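How to Soften Stiff Cotton Fabric Before You Sew

I love this job! A bolt of cheap cotton straight from the store can feel like cardboard, and a day later you have something you want to wear. The stiffness is mostly sizing, a starchy finish put on at the mill, and it washes out.

Start by zigzagging the raw edges so they don't fray into a bird's nest in the machine. Then fill a tub with warm water, stir in 200 grams of baking soda until it dissolves, and push the fabric under. Leave it overnight – longer won't hurt.

Next day, drain and rinse until the water runs clear. Run a normal warm cycle with half your usual detergent and no fabric softener (it coats the fibers and you'll be back where you started). Shake the cloth out hard, tumble it on low, and pull it while it's still a little damp. Spread it out and smooth it with your hands before you reach for the iron.

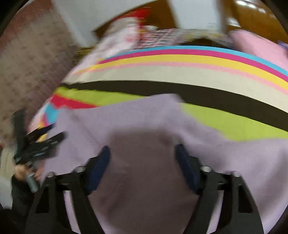 Busisiwe Potgieter wrote in to say that a cup of white vinegar in the rinse did more for her curtain cotton than the soak ever did, and that the smell was gone once it dried. I tried it on a piece from Danden and wow, what a drape! Keep it to the rinse, though, as vinegar and baking soda in the same tub cancel each other out.

Still crunchy? Repeat the soak. Heavy canvas can take three rounds.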